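The Thursday sort

The woman who runs the clothing room at Zivik does not like the word "donation." She says it makes people think of something tidy.

"What comes in is laundry," she says. "Most of it is clean laundry, some of it isn't, and it is all in one heap. The job is the heap."

Zivik is a secondhand clothing exchange in the old Pollock building, two doors down from the tire shop. It opened with one rack. Last year 1,336 bags came through the side door, and she has the number because the landlord asked for it when the lease was renewed. People bring what they don't wear and take home what they will. Money only changes hands for coats, which are priced separately.

We talked at the back while she worked. She doesn't stop working to talk.

Her first rule is that you never dump a bag and start from the bottom. You pull from the top, one piece at a time, and you find the label before you decide anything.

"People grab a sleeve and pull, and three other things come with it," she says. "Then you've got a knot. Find an edge. If two things come up together, put them both down and start again."

White clothes take the longest. A white T-shirt in a pile of other white things has no outline, so she feels for the hem or the ribbing and works from there. Sweatshirts are easier because they have weight. The thin stuff is worst. It slides, it catches on zippers, and it takes on the color of whatever is next to it, so you have to move it away before you can tell if it's stained or just sitting beside something orange.

"I've put perfectly good blouses in the rag bin," she says. "Then I carried them over to the window and took them out again."

Rags go to Drotine, a shop across town that cuts them down for cleaning cloths. It takes up to 400 pounds at a time and doesn't care about color. Everything else is folded, hung or put in the mending basket. The mending basket had 154 pieces in it when she last emptied it, most of them missing a button.

I asked what turns up that isn't clothing. She laughed at that one.

"Everything. Spoons. A dog leash. Somebody's tax return, which we mailed back."

Kitchen things get mixed in when people are moving, she says. They clear the counter and the closet on the same afternoon, and by the end of it they don't care what goes where. Cups and sponges have their own shelf by the sink now. Food she handles the same day. Fruit is the one thing she will stop a sort for, after a peach in the pocket of a wool jacket some years back.

"You clear the food first, then anything that can tip over, then you go to the cloth," she says. "I don't always do it in that order. I tell other people to."

She learned to sort at Fatodlow, a commercial laundry where she worked for eleven years on the intake side. The pace there was different. A slow shift was 1,000 pieces, and you weren't looking at any of them as something a person might want to wear. She doesn't miss it, but she kept the habits - dark things over to one side, nothing left balled up overnight, labels turned out so the next person doesn't have to hunt.

Does she ever get to the end of it?

"Of a bag, yes," she says. "Of the room, no. I was down to bare floor once in October and I went and had lunch."

The room is open for drop-offs on Thursday until six. She asks that shoes come tied together, and that bags not be left at the door after closing.
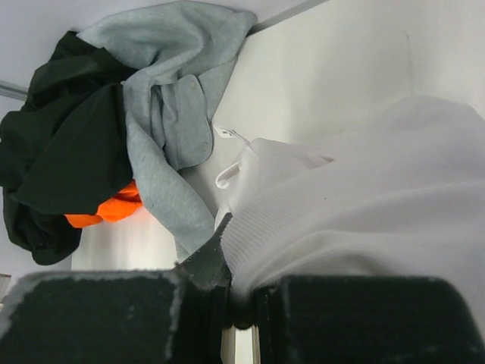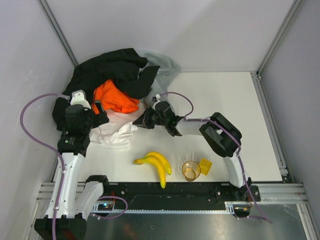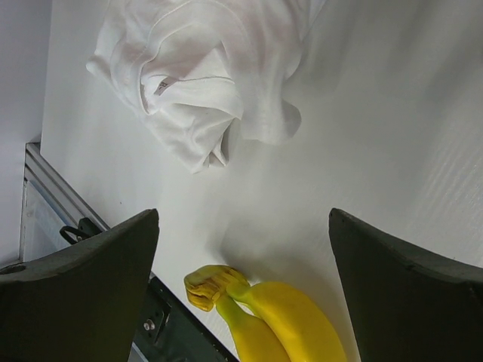
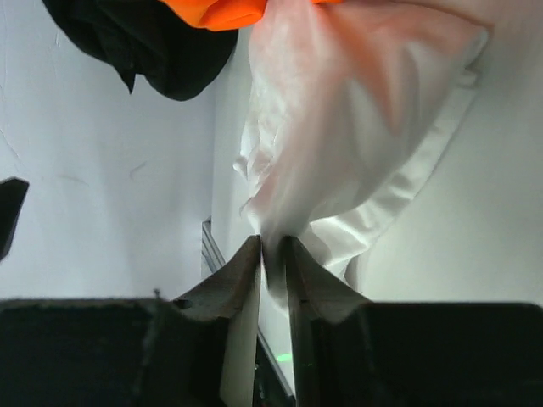

White clothes and cloth, in every picture. The heap with the orange garment and the bananas is in the second.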